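4.3 Configuring the marker tracker and gripper width estimate

Complete this section after the camera calibration in 4.2 has been saved. The Sesora tracker reads the fiducial markers at the base of the fingers and reports their separation to the Narkell recorder as a single width value.

1. Open the Sesora console and select Tracking, then Finger Markers.
2. Load the calibration profile for the camera currently fitted. Profiles saved under another lens are rejected with error 16.
3. Set Marker Count to 2 and assign the left and right identifiers.
4. Close the fingers fully and select Store Minimum. Open them fully and select Store Maximum.
5. Select Apply. The status field changes from Unassigned to Tracking.

NOTE: Stored limits are kept per gripper. Exchanging a finger clears them, and step 4 must be repeated. 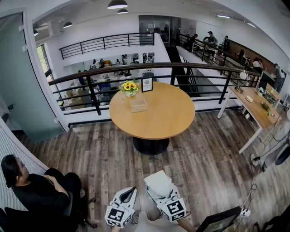

The exclusion mask determines which parts of each image are withheld from the visual odometry module. The default mask covers the fingers, the operator's hand and the lower margin, where a screen or cabling may also enter the view. Features on these surfaces move independently of the building and degrade the pose estimate if they are admitted. In large interiors, the module should be left to draw on fixed structure such as floor planks, railings and the edges of furniture. People standing along a gallery or on a lower level are handled by the dynamic object filter and do not need to be masked by hand.

6. Select Mask, then Load Default. Adjust the boundary until both fingers are enclosed through their full travel.
7. Confirm that neither marker is covered by the Tracker Mask layer. This layer is separate from the Odometry Mask layer.
8. Set Feature Limit to 1000 and enable Dynamic Object Filter.
9. Record a test sequence, returning the gripper to its starting position before stopping.
10. Open the sequence in Narkell and review the Width and Pose channels for gaps.

CAUTION: Do not edit the mask while a recording is in progress. The revised mask is applied to the remaining images only, and the sequence will fail validation.

If the Width channel shows more than 5 consecutive missing values, refer to 4.6, Marker Dropout. Requests for changes to the default mask should be directed to Mahnaz Asadi, Perception Software.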